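Care of Candles, Linens and Brass
Skollside Parish Office: Household Notes for Sacristy and Hall

The following guidance is provided to all ministries that use the sacristy, the chapel or the parish hall. Households may also find it useful for their own candlesticks and table linens.

Removing wax from linens
Allow spilled wax to harden fully before touching it. Small cloths may be placed in a freezer bag and chilled. Lift the hardened wax with the edge of a spoon; knives are not to be used on altar linens. Lay the cloth between 2 sheets of plain white paper and press with a warm iron, without steam, moving to clean paper as the wax is absorbed. Printed paper will transfer ink and must be avoided. Any remaining color from a dyed candle should be treated with a mild stain remover before washing.

Wine stains
Blot the stain; do not rub it. Rinse with cold water from the back of the cloth. Linens that have been used at the altar are first rinsed in the sacrarium, according to parish custom, and only then laundered. Chlorine bleach weakens linen and is not kept in the sacristy.
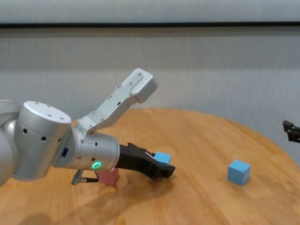 Brass candlesticks
Establish first whether the piece is lacquered. Lacquered brass requires only a soft cloth and lukewarm water with a little dish soap. Unlacquered brass may be polished twice a year with a cream polish, applied sparingly. Wax left in the socket can be softened by standing the socket in hot tap water for 10 minutes, provided the base is not weighted or covered with felt. Wax must never be poured down a drain.

Glass votive holders
Place a teaspoon of water in each clean holder before setting the candle in it. The spent candle will then come away easily. Holders that are chipped or cracked should be wrapped and discarded.

Wooden tables in the hall
Hot serving dishes are to be set on trivets. White rings left by heat or moisture will often fade if rubbed lightly, along the grain, with a cloth and a small amount of furniture oil. Test an unseen area beforehand.

Storage
Roll large altar cloths on a tube covered with acid-free tissue; folded cloths crease and eventually split along the fold. Beeswax candles are stored flat, in the dark, away from the radiator. The Arnomthorpe chapel cupboard is damp from November onward and should not be used for linens during the winter.

Requests for replacement linens may be left at the parish office before noon.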